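3.2 The enclosure and the bench

We built the cell in the back half of a shared workshop in Rotby, in February, and I'll admit the layout owes as much to what we had lying about as to any plan. The two arms sit side by side on a single aluminium extrusion along the front edge, each on its own black plate, so either one can come off without upsetting the other (we did this a lot!). We call the pair Lekby, after nothing in particular.

The walls are whitewashed planks. I wanted plain board, but the planks grew on me, and the wrist cameras coped with them perfectly well once we had retrained on 2000 episodes recorded inside the finished box. Storage hangs on the rails with cable ties, a white wire organiser on the left and a black mesh basket at the back, which keeps the worktop clear for the task itself.

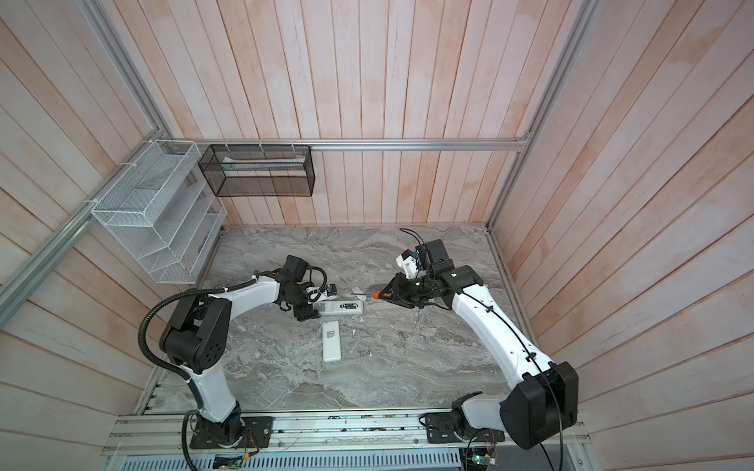 Figure 3. The cell during the remote-control task. The right gripper holds the screwdriver; both remotes lie on the marble-patterned top.

For this task we used small household handsets and an ordinary screwdriver with an orange handle, and we left the handle as it was, with no printed adaptor. Holding it by the handle in a parallel gripper is fiddly – it likes to roll – and our first controller dropped it about 10 times an hour. Slowing the wrist down helped more than squeezing harder did.

Cabling took longer than I'd like to say. On the right arm the thin cables are clipped along the white link at intervals, and we left a generous loop at the wrist camera. The shorter loop we tried first kept tugging at the connector whenever the wrist turned right over. Calibration of the cameras is covered in Section 3.3.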